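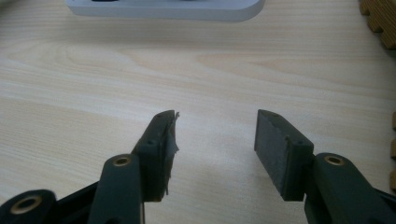

Light wood tabletop, pretty grain. Now keep the wing sauce off it.

Posted 08/09/2019 in Kitchen & Home

Preseason football is back on and so is my living room full of hungry people. I've been hosting game days since we moved to Bronham and I've ruined enough stuff along the way (one rug, two cushions, a very nice white shirt that wasn't mine) to have picked up a few habits. It's August, so you've still got time to get set up before the games count.

Start with the food table. Don't put it between the couch and the TV! I did this for a whole season and spent it listening to people yell at whoever wanted more chips. Mine goes against the back wall now, with the drinks on a totally separate table by the kitchen door.

For covering the table I like a plain Drultex cloth with an old bath towel underneath. The towel catches whatever soaks through and stops the cloth from sliding when somebody grabs a plate during a replay. Tape the towel at the corners with painter's tape, and peel the tape off that same night or you'll be picking at it for days.

Wings: dry them really well with paper towels, salt them and leave them uncovered in the fridge overnight. Then bake at 425 on a rack and flip them halfway. Toss half in sauce and leave the other half plain. The plain ones reheat way better on day two, and the kids eat those anyway.

Chili goes in my Onik slow cooker, which is ancient and has a lid that rattles. Get it hot on the stove first, then move it over and set it to warm an hour before kickoff. If it gets thick by the third quarter, stir in a splash of broth. I used to use water and it just tasted like less chili.

Cut up a lemon and put the pieces in a bowl of warm water next to the napkins. Sounds fancy, takes one minute, and you'll find a lot less orange on your throw pillows. If sauce does get on the fabric, scrape first with the back of a spoon, then blot with cold water and a drop of dish soap. No rubbing!

Ice - buy more than you think. I fill the bottom half of the cooler the night before, cans in, then top it up right before people show up. A dish towel laid over the cans under the lid helps it last into the postgame stuff.

Extra seating used to be my headache. We have a Vanhove bench that lives in the hall the rest of the week, and floor cushions for anyone under 30. Whoever has a bad back gets the good chair, no arguing.

Last thing, do a ten-minute cleanup at halftime. Trash bag around the room, soak the cheese dip pot, swap the serving spoons. I never want to do it, and then the game ends late and I'm so glad I did.

Next week I'll post the pretzel recipe, once I figure out why the last batch came out flat.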